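Ferrand's Repair and Swap Night Is Back, and It Has a Bigger Room

By Elvia Lozano
Aug 5, 2021

I got to the old Kenberg building a little before opening and there was already a line down the ramp, with a man near the front hugging a floor lamp like it was a dance partner. So yes, people in Ferrand missed this.

If you're new here: the repair and swap night is exactly what it sounds like. You bring something that's broken, or something that works fine and that you're sick of looking at, and you go home with it fixed, or with somebody else's bread machine. It ran in the basement of the library for years, then it stopped like everything else did, and this week it finally came back, on the ground floor of Kenberg this time, with windows and (hooray!) a working elevator for anybody going up to the sewing room.

Hanna Kurek, the organizer, told me 546 items came through the door over the evening. The best night in the library basement was nowhere near that. "We ran out of tags before the first break," she said. "I was tearing up a cereal box." I saw the cereal box. It did the job.

What got fixed

Lamps, mostly. Lamps are the bread and butter of any repair night, and Lợi Cù had a whole row of them waiting at his station before I'd even found the coffee. He replaced the plug on mine in the time it took me to tell him the story of where I bought it, and then he very politely let me finish the story.

There was also a record player that wanted a new belt, a stroller with a wheel that kept wandering off to the left, a couple of toasters, and an accordion. The accordion did not get fixed. Lợi had a look at the bellows, said a word I can't print, and wrote down the number of a shop two towns over. The owner seemed happy enough with that, and played us what it could still play, and I've heard worse at weddings.

Small electrics had the longest wait all night. If you have a toaster or a fan, come early next time, or bring a book. I had neither a book nor any sense and stood there for 40 minutes on the wrong shoes.

Upstairs, Sum-yee Liu had the sewing machines going. She does zippers, hems, and what she calls "emotional support sweaters," the ones with elbows long gone that you'd never dream of throwing out. I'd brought my father's cardigan. She put patches on it in a green that's just slightly off, and I like it better now than I did before.

What got swapped

The swap tables filled up fast and emptied even faster. The rule is the same as it was at the library: take what you'll use, and if you brought nothing, take something anyway. Books went first, then kids' boots, then anything with a lid. I watched two women who both wanted the same soup pot settle it with a coin, and then the winner gave it to the other one.

Nothing big this time, please note. Somebody tried to bring a couch up the ramp and got turned around at the door. Couches, mattresses, car tires and paint are still a no, and so are helmets and car seats.

Trays and tabletops
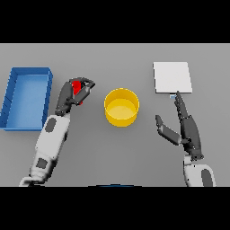
A blue tray on a light gray tabletop, both times. 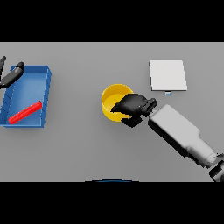 Where the money comes from

It's free to come in, and it's going to stay free, which was the question I heard most often in line. The parts cost something, though, and so does the room. Pledeck, the hardware place on the corner by the bus stop, has offered screws, fuses and glue at cost through the end of the year. Ovance, the bike shop, is lending its truing stand and one mechanic per night, and if you saw the crowd around the bikes you know that mechanic earned her supper.

The rest came out of the jar. Hanna wouldn't give me the total until it had been counted properly, and I respect that, but I did see her face when she picked the jar up to move it, and she used both hands.

Not everybody loves the new place. Lucyna Krajewska, whose bakery is across the street from the library, told me she used to sell out of rolls on swap nights and would like her customers back. Fair point! She came over anyway with a basket of poppy seed rolls and a waffle iron that had tripped her kitchen breaker twice. The rolls lasted a few minutes. The waffle iron needed a new cord and went home with one.

There's also the matter of parking. The lot behind Kenberg is small and the street fills up with people heading to the ball field, so cars were circling pretty much all night. Hanna is asking the town whether the gravel lot next door could be opened up on swap evenings. No answer yet. In the meantime the number 6 bus stops right out front - I took it home with a lamp on my lap, and the driver asked me if it worked. It does, thank you.

If you want to come, or help

The next one is at the end of August, same building, doors at five, with last repairs taken at eight. Bring no more than 3 things to the repair side, and bring the charger or the power cord if it has one. (You would not believe how many people don't. I was one of them, years ago, with a hand mixer.) Clothes should be washed before they go upstairs. Sum-yee asked me to put that in, and she asked twice.

They could use more hands too. You don't need to know how to solder. They want people to greet at the door, write tags, carry things out to cars, and sit with the folks who are waiting. If you can sew a straight line, Sum-yee wants to meet you, and if you know anything at all about accordions, please speak up.

Sign up on the sheet by the front door at Kenberg or at the counter at Pledeck. And if you're the person who took the yellow watering can from the second swap table, enjoy it. I'd only put it down for a second, but those are the rules, and I did come home with a very nice colander.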